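Patska Teaching Kit - Setup and User Guide

Section 5: Showing the Robot a Task

You've bolted everything down, the arm has found its home position, and the wrist camera is sending pictures. Now for the fun part! In this section you'll teach Patska its first task by doing the task yourself, with the arm in your hands or with the Totier hand controller. There is no code to write. You move, the robot follows, and every move is saved together with what the cameras saw.

If you haven't finished the joint check in Section 4, go back and do it first. A bad zero on the wrist joint will spoil every recording you make from here on.

5.1 Two ways to show a task

Hand guiding. You hold the arm behind the gripper and walk it through the motion. The motors go soft and carry only the weight of the arm, so it feels a bit like moving a desk lamp. It's the quickest way to learn what the arm can and can't reach, and most people get a usable recording in their first hour.

Remote control. You sit to one side and move the Totier controller, and the arm copies your hand. It takes longer to get used to, but your arms and sleeves stay out of the camera view. For anything you plan to train on, use remote control.

You can mix the two in one project, but keep them in separate task folders. Torben Hamann, who wrote the training chapter, found that mixed folders gave him an arm that hesitated just before every grasp.

5.2 Lay out the table

For a first task we suggest play food and a few play dishes. They're light, they don't mind being dropped, and they come in enough odd shapes to keep things interesting.

1. Wipe the table. Crumbs and tape residue show up in the close-up camera more than you'd expect.

2. Put the dishes down first, at least a hand's width apart. The gripper has to come down between them without touching a rim.

3. Add the food pieces. Leave some in the dishes and some on the bare table, so the robot sees both.

4. Run the gripper cable with enough slack that the arm can reach the far corners. Then move the arm by hand to each corner and watch the cable.

5. Turn on the same lights you'll use for the whole session. Daylight is fine if it stays even, but a sunny window at 4 in the afternoon will give you trouble.

Note: If you use see-through dishes, include plenty of recordings with them. They are harder for the cameras to pick out than solid ones, and they make a great test once your robot is doing well.

CAUTION: Keep the emergency stop within reach of your free hand, not the hand that holds the controller.

5.3 Record by hand guiding

1. On the control panel, choose Teach, then Hand.

2. Type a short task name. Write it the way you'd say it to a friend: "put the banana in the bowl" is good, "task_a_final_new" will drive you crazy in a month.

3. Hold the arm with one hand behind the gripper and press the soft key. You'll feel the joints let go.

4. Press Record and wait for the beep.

5. Bring the gripper over the object, lower it, and close the jaws with the thumb slider. Stop for a moment before you lift.

6. Carry the object to its place, open the jaws, and back straight out.

7. Press Record again to stop.

CAUTION: Never let go of the arm while the soft key is pressed. It will sink slowly, but it will sink, and the gripper fingers come down first.

Go slower than feels natural. Our own early recordings were far too quick, and the arm learned to swoop in and knock things over. Marlene Thiele's trick is to hum something slow while she records. It works surprisingly well!

5.4 Record by remote control

1. Choose Teach, then Remote. Pick up the Totier controller and hold it level.

2. Squeeze the trigger halfway to link your hand to the arm. Nothing moves until you do, and letting go of the trigger always unlinks it.

3. Set the motion scale. For your first try, choose 51 percent, which is the factory setting. The arm then moves a little over half as far as your hand does, and small wobbles mostly disappear.

4. Open the wrist view on your screen. Look at the close-up when you're near an object and at the table view when you're traveling.

5. Press Record, do the task, and press Record again.

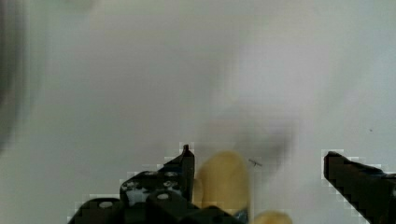
Soft pieces need a light touch. Set the grip limit to 8 newtons for foam and rubber, and close the jaws in one smooth pull of the trigger. If you squeeze, let go and squeeze again, the robot will learn to do that too, and it will look very nervous about its lunch.

Try to come in so that the object ends up between the two fingers before either one touches it. When one finger arrives early it pushes the piece along the table, and you end up chasing it. If that happens, don't throw the recording away at once. A few recoveries in the set are good for the robot. Mark them with the R key so you can find them later.

Note: The picture can lag a little behind your hand. The delay is shown in the corner of the panel. Anything under 115 milliseconds is comfortable for most people. If it climbs above that, close other programs and check the network cable.

5.5 Change things between recordings

This is the step everyone wants to skip, and it makes a huge difference. After each recording, move something: swap two dishes, turn a piece around, slide the whole layout toward you. If the banana always lies in the same spot, your robot will reach for the spot and pay no attention to the banana.

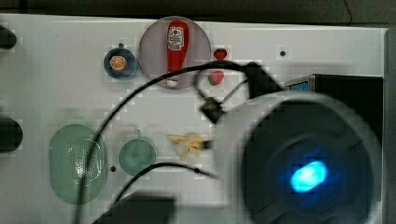

Figure 5-2. Table set with play food and dishes, gripper at right.

Keep the start position of the arm the same, though. Press Home before each recording and wait until the arm has stopped.

5.6 How many recordings?

For a simple pick and place, plan on about 200 good ones. That sounds like a lot, but once you have the rhythm it goes quickly, and two people can trade off between driving and resetting the table. Take a break when your moves get sloppy.

5.7 Check what you have

1. Open Review and play back a few recordings from the start, middle and end of your session.

2. Delete any where a hand was in view during the grasp, or where you forgot to stop the recording.

3. Check that the wrist picture and the table picture run in step. If the jaws close in one before the other, run Sync from the Tools menu.

4. Save a copy to a second drive before you start training. Please do this one!

5.8 If something isn't right

The arm shakes while I'm linked. Lower the motion scale and rest your elbow on the table.

The arm stops halfway with a chime. The cable guard has felt a pull. Unlink, free the cable, press Home, and start that recording over.

The jaws close but the piece slips out. Raise the grip limit one step at a time, and look at the finger tips for dust.

The wrist picture is blurry far away. The lens is set for close work, so the background will look soft. If objects between the fingers are blurry as well, see Section 3.6 for cleaning and focus.

When your recordings are checked and copied, go on to Section 6, Training Your First Task.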